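Desk and Shelf Plant Tips That Hold Up (and a Few That Don't)

August 13, 2022

I've read a lot of houseplant advice and most of it repeats the same ten claims. I tried a bunch of them over 142 days on plants I could afford to lose. Results below, for what one apartment's worth of evidence is worth.

Ice cubes for watering. The idea is slow, even moisture. I saw no difference from a small cup of tap water, except that I had to wait for the ice. Skip it.

Gravel in the bottom of the pot. Everybody's aunt swears by it for drainage. Water sits in the soil above the gravel just the same. Get a pot with a hole and put a saucer under it.

Misting succulents. Don't. They're built for dry air, and droplets sitting down in the leaves can lead to rot. Water the soil well, then leave it alone until it's dry all the way down. Push a wooden skewer in to check. Those plug-in moisture meters (mine was a Plultex) gave me three readings from one pot in one afternoon.

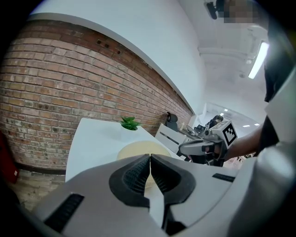

A small green plant in a white pot, at the far edge of a white table.

Turning the pot. This one I believe. A quarter turn when you water keeps most plants from leaning toward the window. You don't need a schedule or an app, whatever Bidura's newsletter tells you.

Coffee grounds. A thin sprinkle probably does nothing. A thick layer grew mold on mine in June and brought in gnats. Put them in the compost.

Leaf shine sprays. I bought a bottle of Nudora and used it on half of a rubber plant. The other half got a damp rag. Couldn't tell them apart by evening, and the rag was free.

Now the furniture, which takes more abuse than the plants do.

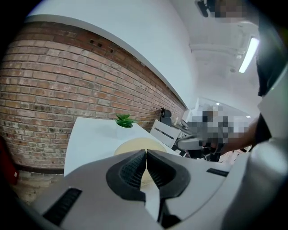 White tops show every water ring, so get a cork mat or stick felt pads under the saucer. For rings that are already there, try dish soap and warm water first. Baking soda paste is the usual second step, and it can dull a glossy finish, so test it underneath where it won't show. I'd stay away from the toothpaste trick altogether. The Duda cleaning wipes I tried left streaks I had to wash off anyway.

Unglazed clay saucers sweat. If yours leaves a damp circle, line it with a plastic lid from a deli tub.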